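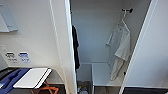 Vasylenko Institute, Dept. of Applied Robotics

Teaching by Demonstration, handout 4: closets, doors, hanging clothes
Bronwyn Donnelly (lab half: Marta Hrynyshyn)
Posted Jul 27, 2026

Two ways to show the task. Know both for the lab.

Kinesthetic - you hold the arm and move it. Good feel for contact, you notice when the hinge pushes back. Bad: your own body is in the head view, your hands too. Have to mask or throw out.

Teleop - leader arms, you watch the camera feeds. Clean views. You lose most of the force feel so people yank. Go slow on doors. Slower than that.

Task for this unit: open wardrobe door, get hold of a garment on a hanger, take it off the hook, bring it out. White clothes against white walls is the hard case, depth gets patchy and the policy reaches past the sleeve. Do not swap in a colored shirt to make your numbers look nice.

Split every demo into phases:
reach / door contact / swing / release / reach in / grasp / unhook / retract
Mark the phase change when contact changes, not when the arm stops moving. Most of last years label errors were this one.

Door phase. The hand has to follow an arc, and the operator never does a true arc. Fine. Small corrections are useful data, the policy needs to see recovery. What isnt fine is letting go and regrabbing three times, discard those.
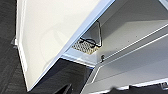

Wrist view goes bad close up. Big pale panel, no texture, almost nothing to track, so weight the head camera more during swing and give it back to the wrist for the grasp. Hinge hardware and shelf edges help if they stay in view. Check this in your replay before you train.

Numbers so far: Arkemcombe set has 1,086 demos, 800 teleop, the rest by hand. We keep 475 after filtering. Each group adds 20.

Before next lab
Read the Zindimham paper, sections 2 and 3 only
Install Prindow (the labeling tool), the older version drops timestamps
Label one demo alone, then compare with your partner. Bring teh ones you disagree on

Grippers open before you hit home. Please.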